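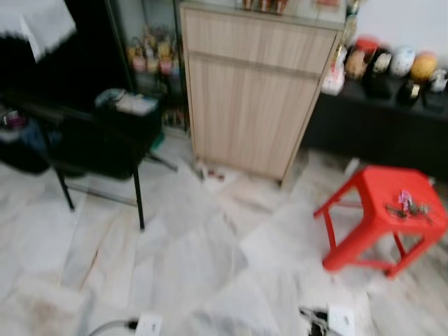
By October the Nartey had learned everything at Clanden except where people put their keys.

It did the dusting, the fetching and the stocktake. Bernice Aidoo had done all three for 30 years, and now she had a tablet and the title of Exceptions Lead. An exception was anything the machine looked at for longer than 8 seconds. It would stop, tilt its head like a vicar hearing bad news, and her tablet would go ping.

Ping. Keys on a red stool. Stock or personal?

"Personal," she typed.

Ping. Is the stool stock?

Bernice thought about this. Everything in the house was for sale if the family said so, and the family lived in Paltano and said very little. She typed "No" and put the kettle on.

Velimir Karagiannis rang from head office at half past ten. He had sold the machine to the partners on the grounds that it would catalogue 2,000 ornaments without getting bored.

"It's stuck on a figurine," he said. "I can see it from here. What's the hold-up?"

"It wants to know if it's valuable."

"Is it?"

"To whom?"

There was a pause while Velimir looked for that on his drop-down menu.

In the old days she would have picked the thing up, turned it over, and known. She would also have dropped one now and then, and glued it, and kept quiet. The Nartey dropped nothing. It wrote down every chip, including several of hers from a job in Skondon, which it had matched by the glue.

Ping. Repair detected. Repairer unknown. Investigate?

She drank some of her tea. Across the room the machine waited, head down, very patient - more patient than any junior she had ever trained, and she had trained Velimir.

"No," she typed. Then, as it did seem to be trying, "Well spotted."

It considered this for 9 seconds and logged her as an exception.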